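3.2 Tableware and portion estimates

Portion size was recorded by recall in both waves of the survey. Respondents were asked what they had eaten at the main meal of the previous day, what it had been served in, and how full the dish had been. Of the 3135 households approached in Saavedra, most agreed to the first interview, and a smaller group agreed to have their everyday dishes measured at home. The home visits began on 24th May and were carried out by two interviewers trained by Aldana Ibarra.

Earlier work on recall has tended to treat the dish as a fixed unit, so that "one bowl" of soup is given the same volume in every household. Romaniuk's pilot study in Nonach suggested that this is a poor assumption. Bowls described by their owners as ordinary soup bowls held anything from 100 to 300 ml when filled to the usual level, and the owners of the smaller bowls were more likely to report a second helping. We therefore asked for the number of helpings separately from the number of dishes used.

Figure 2. Bowl and plates on a worktable (simulated view).

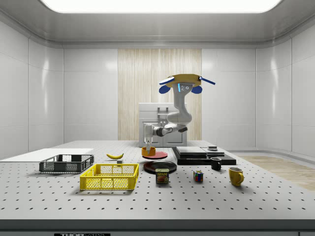
Plates raised a different problem. Many families serve a bowl on top of a plate, and the plate is then used for bread or for whatever is left over from the bowl. In the first wave, interviewers had no agreed way of entering this. Some recorded two dishes and others recorded one, and the difference was large enough to affect the bread totals. For the second wave, in June, the form was changed so that a plate under a bowl was entered only if food had been eaten from it.

The revised form was tested with 114 respondents before use. Lesia Romaniuk checked the entries against weighed meals in the Jurik subsample, where families had agreed to weigh each serving for two days. Agreement was good for soup and stews, fair for rice, and weak for bread and salad. Salad was often taken from a shared dish in the middle of the table, and respondents found it hard to say what their own share had been.

We did not adjust the first-wave bread figures. They are reported in Table 4 as collected, and comparisons between waves leave bread out. Households in Zetia, where the old form stayed in use for both waves, are shown separately.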